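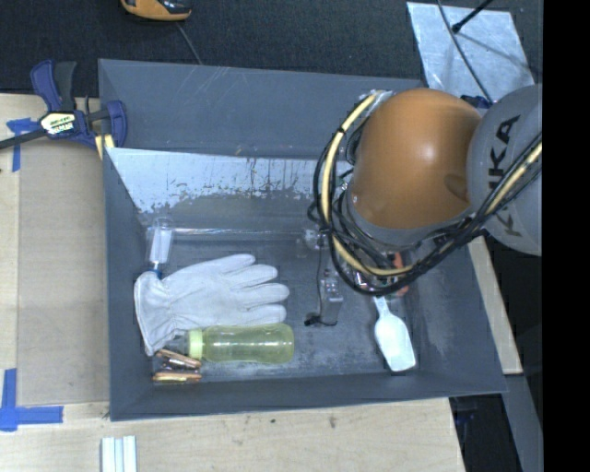

Slide 5: the Wondari bin, glove and bottle included.

Pause. Let them read the KUKA lettering.

Teaching by hand sounds gentle. You grab the arm, you guide it to the glove, you both feel clever. Then you try the scoop and your shoulder files a complaint.

Remote control next. Baiba Vītola drove 21 picks this way in May and kept 18 — the other ones we call "character."

Mention the cables. They have opinions about every path you show the arm.

If running over, skip to Braltia.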